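How to wash plush toys without wrecking them

My kids' play kitchen gets grubby fast, and the plush food cops the worst of it. I've put off washing it for months at a time (don't judge me!), but it's a pretty easy arvo job.
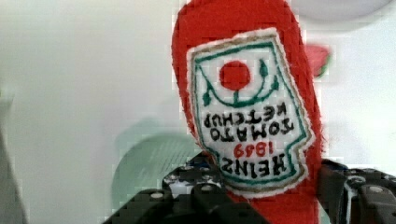 Fill a tub with cool water and a tiny squirt of wool wash. Dunk, squeeze gently, then leave it to soak for 13 minutes. No wringing, or the stuffing goes lumpy!
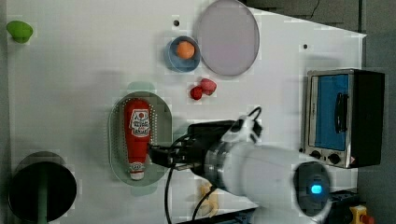 Rinse 2 times, roll everything up in an old towel and press down hard. Then dry it flat in the shade, flipping it whenever you wander past with the washing basket. My friend Chantal uses a pillowcase in the machine, but I'm too chicken.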